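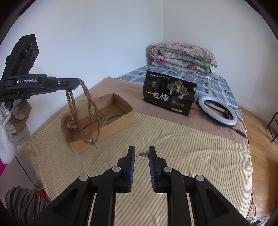 Ticket: left and right streams out of step on jewelry sorting task
Project: Tlapale
Status: Open, waiting on re-export
Assigned: Heriberto Galindo

Reported
Batch has 355 episodes. In 140 of them the left gripper stream lags the right by up to 12 frames. Task is two-handed: beads in one gripper, small items such as a pearl stud in the other, open cardboard box on the bed. Episodes with the stud are the worst for training, as the finger gap is only a few millimeters at closure.

Checked
1. Clock sync at session start — passed on both units.
2. Dropped frames on the right unit: none.
3. Write buffer on the left unit: overruns logged in March, same firmware.
4. Replayed one bad episode in Dasgate with the offset removed by hand. Finger width and video line up.

Galindo, 14:20
Offset is constant within an episode but changes between episodes. Points to the start trigger, not drift. Left unit set to buffer size 1,000 and restarted.

Next
Re-export the 140 with per-episode offset. Keep the raw files. Do not merge into the main set (3,393 episodes) until Widlow signs off on the alignment check.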